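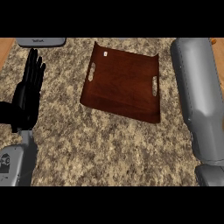
Tray task in the simulator, robot's own view. Left hand raised, tray not yet touched.

Both arms won't lift the tray together – student project

Posted by Shaimaa Naciri, 2021-09-12

Print this page | E-mail this page

I'm in a group of three doing a final-year project for the Tullero student challenge. We have to get a simulated humanoid to pick up an empty wooden tray from a kitchen counter using both hands, by the slot handles, and keep it level. We train in the Brerkgate simulator and the whole thing has to be handed in by June.

We recorded 27 demonstrations by teleoperation and trained a policy on them. The left hand comes up with the fingers straight and held together, the way we recorded it, and then goes in for the handle. The right arm hangs back. By the time it moves, the left hand has already dragged the tray sideways across the granite and the right handle isn't where the policy expects it.

I've tried training longer (3,656 steps instead of 2,331) and it made no difference I could see. The loss is a bit lower but the tray still gets dragged. Is this a data problem or a settings problem? We can record more, but lab time is hard to book.

Kartini Simanjuntak

Data, most likely. Go back and watch your demonstrations one after the other and write down when each hand reaches its handle. When I did a two-arm task with the Wuisan kit, my partner always led with her left and I led with my right, and the policy learned a bad average of the two.

Pick one rule and stick to it. We had both hands stop a few centimetres from the handles, wait for a count of one, then go in at the same time. Throw out the old recordings that don't follow the rule, even if it leaves you with very few.

Two other things to check. Your head camera sees the right arm in front of a fair bit of the counter, so the policy may have trouble telling where the right hand is. Add the joint positions to the input if you haven't already, or a wrist camera if the rules allow it. Also look at the friction on the underside of the tray. Ours was set close to zero by default and the tray slid at the slightest push. The challenge rules may not let you change it, so ask before you do.

I wouldn't train any longer until the recordings are sorted out.

Sindivham

Had the same thing last year. Try a smaller tray. Or lower the arm speed, that fixed it for us mostly – can't remember the value, sorry.

Last updated 2 weeks after posting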